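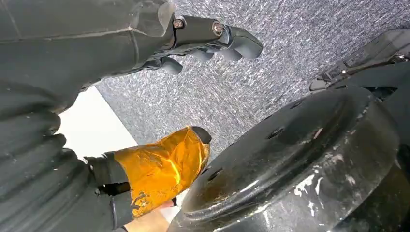

3.2 Building and re-building the fingers

Most of our semester went into the hand, so most of this section does too. When the Clolham robotics class split into teams in May, Archie Shearer and I ended up with what everybody called the hard half of the project (we volunteered, so I can't complain!). The other team took the arm controller. We named our hand Zuva, mainly so we could stop saying "the end effector" forty times a meeting.

Figure 3. Work on the hand at floor level. One fingertip is wrapped in orange-amber tape, with the black tip left poking out past the end of the wrap.

The ribbed finger in Figure 3 is the one we talk about most in this paper. I love the ribs - they look like bellows, and they give you a nice clear way to see how the finger is curving without plugging anything in. The fingertip was a different story. In our first round of trials it kept sliding off smooth rims, and we spent a whole afternoon arguing about whether that was a grip problem or an aiming problem. Archie said aiming. I said grip. We were both a bit right, which made for a very annoying write-up.

So we started wrapping the tip. The tape is cheap, it goes on in a minute, and when it gets scraped up you just peel it and start over. We left the very end bare on purpose, so the first touch is always the same material no matter who did the wrapping that day. You'll see wrinkles in the figure. We tried hard to get rid of those early on and then gave up, and I'll come back to whether they matter in Section 4.

Our contact trials used 700 approaches toward a rim, split between wrapped and unwrapped tips. We threw out the first 100 of them after Gavin Purves, our instructor, pointed out that we'd been changing the approach angle and the tape at the same time. (Painful, but fair.) The remaining ones all used one angle, and we wrote down every slip by hand in the class log before anyone touched the settings again.

We worked on the carpet for a lot of this. The bench in the Moncrieff room is fine for wiring, but it's narrow, and being down on the floor meant one of us could get a hand in next to a finger and feel what it was doing. I really do recommend this to other student teams. You learn plenty about a stiff joint by holding it, and the log file won't tell you half of it.

By the end we had gone through 9 versions of the wrap. The last three are nearly the same, and we kept all of them in the comparison in Table 2, mostly so next year's class can argue about it too.

14 shares | 3 comments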